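Section 2: Running the Breakfast Table Demo

Membridge Open Day Handbook, for station hosts
Revised 26 Jun 2024

The breakfast table is the station visitors remember. People who walk past the big machines without slowing down will stop dead to watch a gripper go after a bread ring, and then they'll stay and ask wonderful questions! Please read this whole section before the doors open, even if you hosted in September. The speech script is gone and the reset is shorter.

2.1 Before you begin

You need the Prins arm and its controller, the white table, and the tray marked BREAKFAST from the Skomadance cupboard. The arm must be parked before anyone reaches over the table.

1. Turn on the controller and wait for the steady green light on the front.
2. Choose PARK on the touch screen. Wait until the arm has stopped and the screen says PARKED.
3. Wipe the plate with a dry cloth. Leave the table surface alone during opening hours — the cleaning spray makes glare, and glare confuses the overhead view.
4. Check that the rope is 300 cm from the table edge on the visitor side. Small children can stand at the rope and still see everything.

CAUTION: The red button on the host's side stops the arm at once. Keep one hand free for it whenever the arm is moving. Never hold a microphone and a tablet together.

2.2 Laying the table

5. Put the plate in the middle, well forward of the other things.
6. Build the back row from left to right: egg, cola can, milk carton, red fruit. Lay the egg on its side. Stand the can upright.
7. Turn the carton a little so the blue lettering on the front can be read from the host's chair.
8. Keep the front of the table clear.

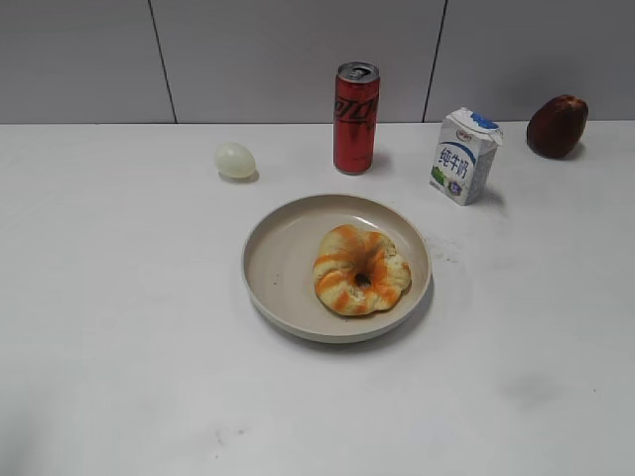
Figure 2-1. Bread ring on the plate, back row laid.

9. For the "serve" run, move the bread ring off the plate to the left. For the "clear" run, leave it on the plate.

NOTE: The row doesn't need to be ruler straight. Liliana Fiore wrote the Flolitz planner to cope with a sloppy table, and it copes very well. If a visitor asks whether you measured anything, you can proudly say no.

2.3 Starting a run

10. Ask the visitors to step back to the rope, then choose READY. The arm rises and the fingers open.
11. Switch the big monitor to HAND VIEW. Do this before the first move, because the gasp you get when people realize they are looking out from between the fingers is worth waiting for.
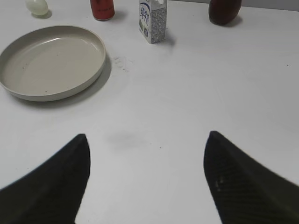
Give them a moment with it. Let someone in the crowd name what they recognize, and let them argue if they want to (they will). The gripper's view crops things and sees them from odd angles, and a crowd that has just struggled to name a thing is much kinder to a machine that hesitates.

12. Invite one visitor to choose SERVE or CLEAR from the tablet.
13. Press START and stop talking. A full run takes 92 seconds. You'll want to fill the silence — please don't!
14. When the screen says DONE, choose PARK and switch the monitor back to TABLE VIEW.

If the arm pauses for more than 11 seconds, choose RETRY once. If it pauses again, choose PARK, lay the table again and start over. Visitors don't mind a second try at all, and many of them like it better than a perfect run.

CAUTION: Do not nudge an object toward the gripper to help it along. Stop the arm first, every time.

2.4 Between groups

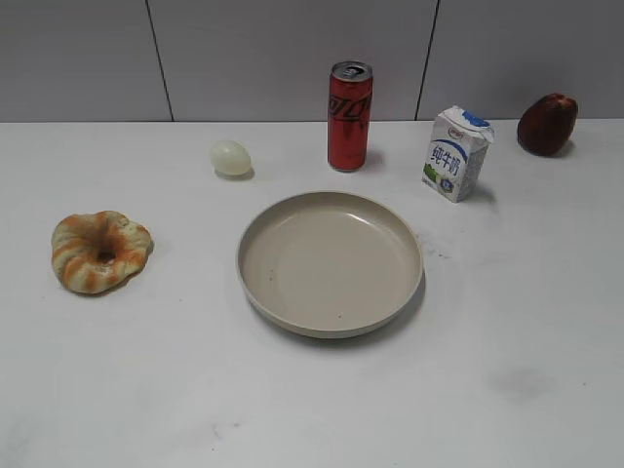
Text by Brunello Bassi, open day lead

I've hosted this station more often than any other and I still love the reset. Do it in front of people. It shows them how the station works, and they get to see you handle the same things the arm does.

15. Confirm PARKED on the screen.
16. Return anything that has moved to its place in the row.
17. Ask the next group where the bread ring should go, left of the plate or on it, and set it there.
18. Write the run on the clipboard sheet: serve or clear, any RETRY, and the best question you heard.

The questions go to Liliana at the end of the day. Two of them have already become features in Flolitz, including the slower approach to the plate, so please write them down in the visitor's own words and don't tidy the spelling.

For shutting down the arm and locking the controller, go to Section 3.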